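How Do You Choose a Hand for a Robot?

A gripper is the part of a robot that holds things. Some grippers have two flat jaws that close like a clothes peg. Others have fingers, like yours. Each kind is good at different jobs, so engineers test them before choosing one.

A fair test changes only one thing at a time. If you change the gripper, the arm, the object and the table must all stay the same. Otherwise you cannot tell what caused a different result.

At Windirach, a robot lab, two grippers were compared in October. The Cilia is a hand with fingers. The Forsberg is a pair of jaws with rubber pads. Each one had to pick up 8 kinds of food and kitchen objects. The full test took 516 tries.

Force is measured in newtons. One newton is a little more than the weight of a 100 gram apple. A capsicum has a smooth, curved skin, and it bruises if it is squeezed too hard. The jaws touch it in two places. The fingers can touch it in several places, so each finger can push more gently.

Many tries are done in a simulator first. A simulator is a computer program that works out how objects move, slide and fall. Nothing real can break in it, and every object can be put back in exactly the same spot. The simulator used for this test is called Jasten. It updates the position of every joint 300 times a second.

In Jasten, the kitchen test uses a robot with two arms. A red capsicum lies on a round placemat beside a woven tray, and both hands are black.

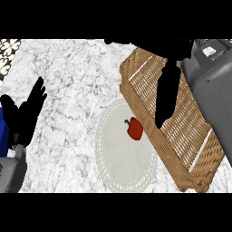 Farzad Salehi wrote in to say that a simulator can get friction wrong. Friction is the grip between two surfaces. In his own tests, a plastic lemon stayed put on the computer but slipped out of the real gripper 3 times in a row. He suggests weighing each real object and measuring how easily it slides, then typing those numbers into the program.

The lab repeats its best simulated grasps on a real bench. A grasp counts as a pass if the object is lifted, held still and set down without a mark.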